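第2章 壁への下絵の投影（設置編）

前の章で原画の取り込みまで終わった人は、ここからいよいよ壁の前に立ちます。わたしはこの作業がいちばん好きです。机の上でちまちま描いていた絵が、急に自分の背丈より大きくなるんですよ！　何度やっても「うわっ」と声が出ます。

この章では、Deletanceの下絵用プロジェクター「Cakia」を使って、飲食店の内壁に線画を映し、チョークで写し取るところまでを説明します。例に使うのは、ブリルコムの食堂「Gallardo」で描いたときの壁です。幅は614cm、客席側からまっすぐ見える、ちょっと緊張する壁でした。外壁に描く人は、日光の問題があるので次の章も合わせて読んでください。

始める前に

用意するものは、Cakia本体、三脚、延長コード、メジャー、水平器、チョーク、マスキングテープ、それから脚立です。チョークは下地と近い色を避けます。黒い壁に紺のチョークで引いて、照明をつけたら線がどこにもない、というのをわたしは一度やりました（泣きたかったです）。

注意：脚立は必ず平らな床に置いてください。投影中は部屋が暗いので、足元のコードが本当に見えません。コードは床にテープで留めてから照明を落とします。

注意：レンズをのぞき込まないこと。位置合わせに夢中になっていると、つい振り返ってしまいます。わたしは帽子のつばを深くして作業しています。

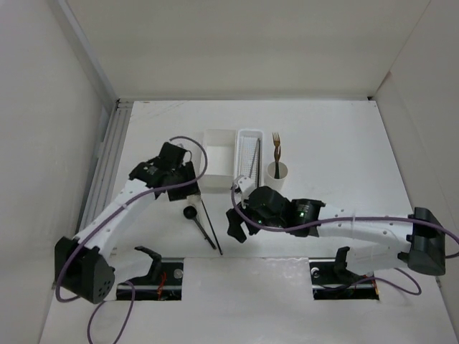 下地が乾いているかどうかも、先に見ておきましょう。指の腹で軽く押して、少しでもぺたっとしたらその日はあきらめます。生乾きの下地にチョークを当てると表面がえぐれて、上から塗っても跡が残るんです。油汚れの多い厨房側の壁は、下地を塗る前の洗浄も忘れずに。

手順1　本体を設置する

1. 壁の中心を測り、マスキングテープで縦に短い印をつけます。

2. 印の正面に三脚を立てます。テーブル席が造り付けで動かせない店では、無理に正面にこだわらず、少し横にずらしても大丈夫です。ずれた分はあとで補正できます。

3. Cakiaを三脚に載せ、固定ねじを最後まで締めます。手を離す前に軽く揺すってみてください。

4. 電源を入れ、ランプの点滅が点灯に変わるまで待ちます。待っている間に水平器で本体の傾きを見ておくと、あとがぐっと楽です。

メモ：冷蔵庫や製氷機と同じコンセントは避けましょう。コンプレッサーが動くたびに映像がちらつくことがあります。お店の人に、使っていい差し込み口を最初に聞いておくのがおすすめです。

手順2　映像を合わせる

1. メニューから「格子」を選び、方眼を壁に映します。いきなり原画を映したくなる気持ちはとてもよくわかるのですが、ここはぐっと我慢です。

2. ズームで方眼の左右の端を、壁の端にだいたい合わせます。細かいところはまだ気にしなくてかまいません。

3. 「四隅補正」を開き、左上、右上、右下、左下の順に角を動かします。この順番だと、最初に合わせた角がずれにくいです。

4. 方眼のひとマスを、壁の左端と右端でそれぞれメジャーで測ります。寸法がそろっていれば合格。そろわなければ3に戻ります。

5. 「格子」を切って原画を呼び出します。

Gallardoの壁では、この四隅補正にずいぶん手こずりました。古い建物で、天井の線がそもそも水平じゃなかったんです。水平器を信じると絵が傾いて見えるし、天井に合わせると今度はカウンターとけんかする。結局、客席に座った高さから眺めて、いちばん自然に見えるところで決めました。数字より目を優先していい場面もある、ということで。

メモ：描きたい範囲に換気口やスイッチがあるときは、原画を映したまま、その位置をテープで囲っておきます。顔の真ん中にスイッチが来ていたら、絵のほうを動かしましょう。鼻にするという手もありますけど、店主さんの好みによります。
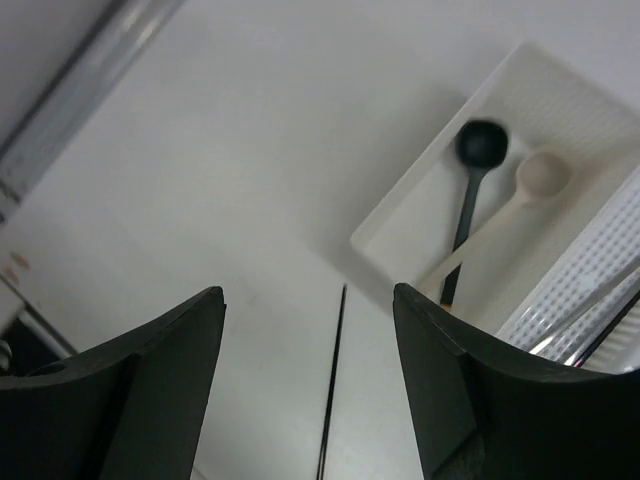 図：白いトレイのスプーンと、細い棒

手順3　線を写す

1. 照明を落とします。真っ暗にする必要はなく、線がはっきり見える程度で十分です。

2. 壁の上のほうから写し始めます。下からやると、脚立に乗ったときに自分の服で線をこすってしまいます。

3. まず輪郭、次に目や手など位置が大事なところ、最後に細かい模様の順で引きます。陰影の境目は点線にしておくと、塗るときに輪郭と間違えません。

4. 自分の影で線が隠れたら、体を横に逃がして、腕だけ伸ばして引きます。三脚には絶対に触らないでください。触ってしまったら、作業を止めて次の「ずれたとき」を読んでください。

5. ひととおり写したら、投影を切って照明をつけます。抜けている線は必ずあるので、本体はまだ片づけません。

わたしに壁画を教えてくれたマルティム・ゲレイロは、この段階でいつも長い休憩を取ります。コーヒーを飲んで、外を歩いて、戻ってきてから壁を見る。最初は早く塗ればいいのにと思っていましたが、今では自分も同じことをしています。休んだあとの目だと、左右の目の高さが違うとか、指が変な方向に曲がっているとか、そういうのがすぐ見つかるんですよね。

ずれたとき

作業の途中で本体が動いてしまっても、描いた線は消さなくていいです。次の順で戻します。

1. 壁に引いた線のなかから、離れた位置にある2点を選びます。片方は上、もう片方は反対側の下がよいです。

2. 三脚の向きを動かして、上の点を映像と重ねます。

3. 下の点がずれていたら、ズームで少しずつ近づけます。それでも合わないときだけ、四隅補正を使ってください。

4. 重なったら、まだ写していない線を一本だけ引いて投影を切り、つながりを確かめます。

注意：補正値は電源を切ると消えます。お昼に出るときは電源を落とさず、「一時停止」にしてください。長く離れるなら、メニューの「保存」で番号をつけて残しておきます。わたしは890番をGallardo用にしていました（番号に深い意味はありません、たまたま空いていたので）。

片づけ

電源を切ったあとも、ファンが止まるまではケースに入れないでください。レンズキャップをはめるのはそのあとです。床のテープはなるべくその日のうちにはがします。ワックスのかかった床だと、ひと晩でべたべたが残ってしまい、翌朝お店の人と一緒に床を磨くことになります。

壁のチョーク線は、客席の椅子の背が当たるだけでも薄くなります。営業中のお店なら、壁の前の席を空けてもらえるか相談してみてください。塗り始めるまで日が空く場合は、離れたところから写真を撮っておくと、消えた部分を描き足すときに助かります。塗料の選び方とローラーの使い方は、第3章で説明します。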